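Sorting Picture Tiles and Printed Cards into a Slotted Rack

If you keep printed ceramic tiles and glossy picture cards in a shoebox, you already know the problem. The tiles rub against each other, the cards bend at the corners, and finding one piece means taking out the other 108. A slotted wooden rack fixes most of that. I moved a collection of 109 pieces into one over a couple of evenings in September, and these are the steps I would follow again.

What you need

A wooden rack with narrow upright slots
A soft, dry cloth
A folded towel or a felt mat
Sticky labels and a pencil
A ruler with millimeter marks

Step 1. Measure before you load anything

Check the thickness of your thickest tile and compare it with the width of the slots. You want a little play on each side, enough that the tile goes in without pushing. Then measure the height. My Lorndale rack has compartments 198 millimeters tall, and I leave at least 20 millimeters clear above each piece for fingers.

If a tile is too tight in one slot, try it in another before you reach for sandpaper. Slots in wooden racks are often slightly uneven.

Step 2. Clean and sort

Spread the towel on the table and wipe each piece front and back. Grit on the back of a tile will scratch the glaze of its neighbor and wear the floor of the slot.

Make two piles, ceramic and card. Within each pile, sort by whatever you will remember later. Inès Coste, who gave me half of these, goes by season. I tried sorting by place and gave up, because too many of mine don't say where they are. Cards with a lot of printed text can go by the picture instead, which is quicker if you don't read the language.

Step 3. Load the slots

Hold a tile by its edges where you can, with the picture facing the way you want to see it. Tip it slightly, set the lower edge into the slot, then bring it upright and let it down gently. Don't drop it the last half inch. The rounded corners forgive a small miss, but a chip in the rim will show.

Cards are lighter and slide in more easily. Keep your fingers off the glossy side, as prints show up badly under a lamp.

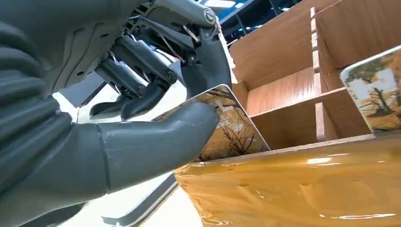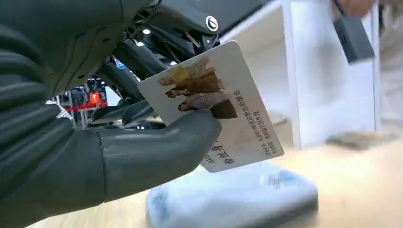 Work from the bottom row up so the weight stays low. Put ceramic in the lower compartments and card in the upper ones. If you have room, leave every fifth slot open — you will be glad of it when something new comes in.

Step 4. Label the rows

Write on the labels in pencil and stick them to the front edge of the shelf boards. I use short codes: A1, A2, and so on. Keep a list with the code, the subject, and where the piece came from. Thibault Picard has 466 entries on his list and still writes it by hand in a school notebook. A spreadsheet is fine too.

Step 5. Place the rack

Keep it out of direct sun and away from radiators. Tile glazes generally hold up well, but printed cards can fade. The rack should stand on a level surface with its back close to a wall. A full one is heavy, so put it where you want it before loading.

Looking after it

Dust the rack every month or so with a dry brush. Skip spray polish, which leaves a film inside the slots and gets on the cards. If a divider works loose, empty that compartment, put a thin line of wood glue along the joint, and leave it overnight before putting anything back.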